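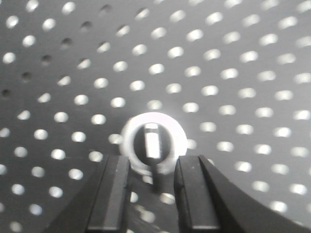
The quote for our robot arm came in on a single page, and I remember thinking, great, one page, how hard can this be? That was in November. By spring I had a folder so fat it wouldn't close, and most of what was in it had very little to do with the arm.

I run purchasing for Drosport, a small shop that sorts and repacks plumbing parts, and until last year the most exciting thing I'd ever bought was a forklift. So I called Nelli Juntunen, who set up the cell at Idside, and asked what she wished she'd budgeted for. She laughed for a good long while. Then she said, "Tables."

She meant it! An arm needs something to stand over and something to work on, and the something has to stay put. We looked at a welded steel bench from Grarnon (lovely thing, weighs as much as a pony) and a lighter framed table with clamp-on brackets. I went back and forth for weeks. The light one won, mostly on account of the clamps -- if a fixture is in the wrong spot you loosen a knob, slide it over and tighten it up again. With the welded bench you call somebody with a drill. 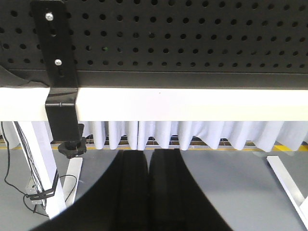 Down at table level: a clamp knob under the rail, cables tied along the leg.

Then there are the small things, and oh, the small things. Cable ties, spare bolts, longer cords than you'd think. I put $400 on a line called "misc" and Yayra Gyamfi, who does our books and has no patience for that word, made me break it out. Good thing, too. The perforated sheet was $179 by itself, and I'd forgotten shipping.

Fingers deserve their own line. Ours came with one set, and the first question from the floor was what happens when they wear. So now we keep 2 spare sets in a drawer, and I wish I'd ordered them with the arm, when the folks at Chaimongkol were still in a mood to bargain.

The other cost is time. Nelli told me to plan on up to 15 afternoons of somebody just trying parts, moving a bracket, trying again. I wrote down five, because five looked nicer on the form. Yayra still brings it up.

We're pricing a second cell now. I've started with the table this time, and the quote for the arm can sit in my inbox until I know where the thing is going to stand.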